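4. Setting up the club table for match day

The Cirness scoreboard unit reads its fixtures, line-ups and league table from the Drotis console. Complete this section before the first home game of the season, normally in September. You will need the console, the grey data lead and your club code.

4.1 Connecting the console

1. Switch off the scoreboard at the wall.
2. Plug the grey data lead into the port marked BOARD on the back of the console.
3. Switch on the scoreboard, wait for the two short beeps, then switch on the console.
4. Choose Club, then New, and type in your club code.

Caution: do not pull out the data lead while the board is lit. The score memory may be lost.

4.2 Entering the teams

1. Choose Squad and enter each player's shirt number and surname. The console stores up to 500 players across all age groups.
2. Mark the captain with the C key.
3. Press Save before moving to the next team.

Note: names longer than the board can show are shortened on the display only. The full name is kept in the match report.

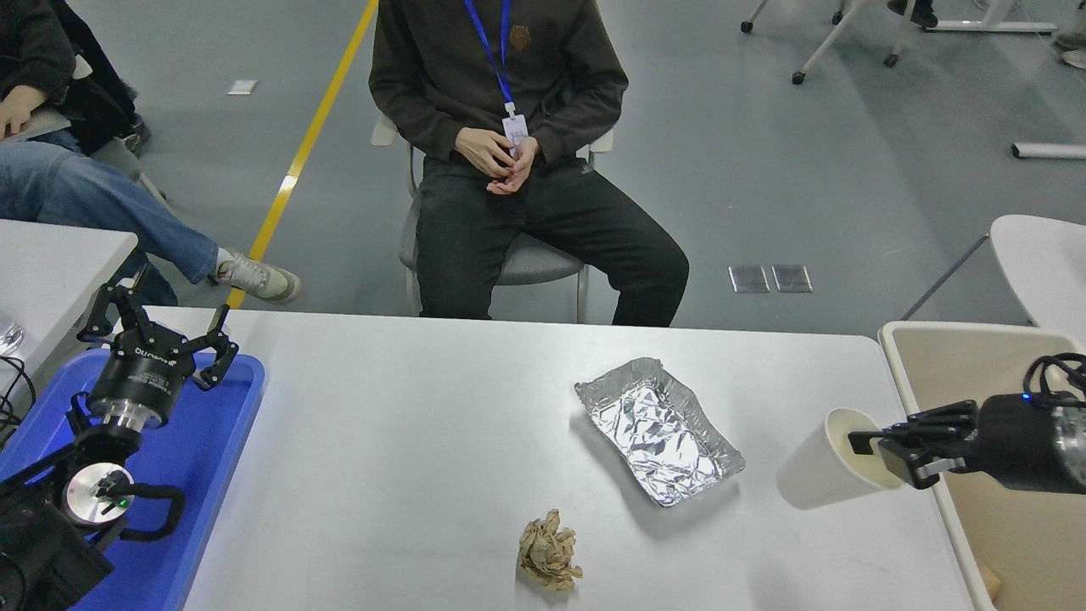

Foil tray, paper cup and crumpled paper on a white table.

4.3 Setting the table rules

1. Choose League, then Rules.
2. Set the points for a win to 3 and for a draw to 1.
3. Under Level on Points, choose Goal Difference, Goals Scored or Head to Head. Check your league handbook for the right order.
4. Press Save. The table is worked out again from all stored results, and this can take around 2 minutes.

Caution: changing the rules in mid-season alters the positions already shown. Print the old table first if you need a copy.

4.4 Testing

1. Choose Friendly and start a test match between Alen and Visser, the two sample teams.
2. Add a goal for each side and check that the board follows.
3. End the match and choose Discard. Friendly results are not added to the table.

If the board stays blank, see section 9.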